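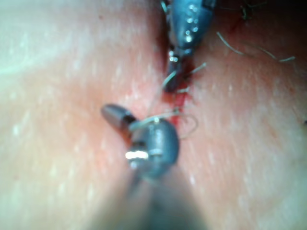

Review requests and blog tours: your questions

Do you review every book you're sent?
No. I get far more offers than I have evenings, and most of them are for the second or third volume of a series I've never heard of. I take on two a month.

I'm launching a fantasy novel and want to book a tour. Are tours worth it?
I have my doubts. A tour of 11 stops usually means the same blurb and the same excerpt posted 11 times, read mainly by the other hosts. I've hosted plenty and I can't point to one that clearly sold books. If you enjoy them, fine. If you're paying for one, ask the organiser for click figures from past tours and see how quickly the subject changes.

Will you post a cover reveal?
Only if I was going to read the book anyway. "Reveal" is a big word for a hooded figure and a sword.

Can I send just the first chapter?
Please don't. First chapters get polished for years. I'd like to see chapter nine.

What about prequel novellas?
Send the novel first. I read Nindenton by Milagros Henríquez before I knew it had a prequel, and I didn't feel I'd missed a thing. The prequel, Drurkley, is a decent story, but calling it "essential reading" was cheeky. 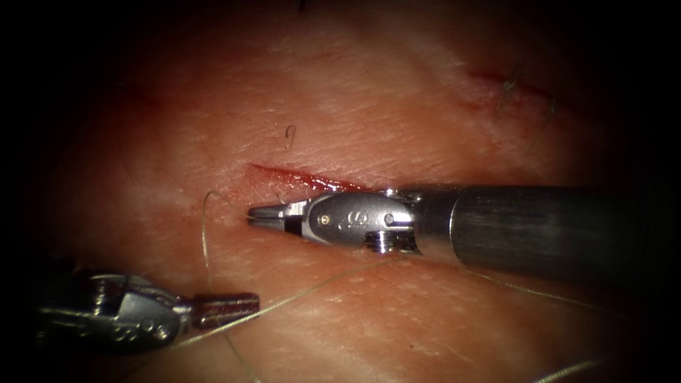

Do you give star ratings?
I stopped in December. A site where nearly everything gets four or five stars isn't telling anyone much, and mine had gone the same way.

The author has 4,000 followers. Does that help?
It doesn't. I once ran an interview with an author who promised to share it with a list bigger than that, and it brought me two visitors. One was my sister.

Do you take guest posts?
Sometimes. Xolani Sibiya wrote a good one on why he cut 100 pages from Wudetti after his editor had already passed it. That's the sort of thing I'll print. "My Writing Journey" is not.

Will you take down a bad review if I ask?
No. I'll correct a mistake, such as a wrong name or the wrong book number, and I'll say that I've done so.

How long until I hear back?
If it's a yes, within a month. If you've heard nothing after that, it's a no. A follow-up email marked "just bumping this" won't change it.

Page last updated January 8, 2021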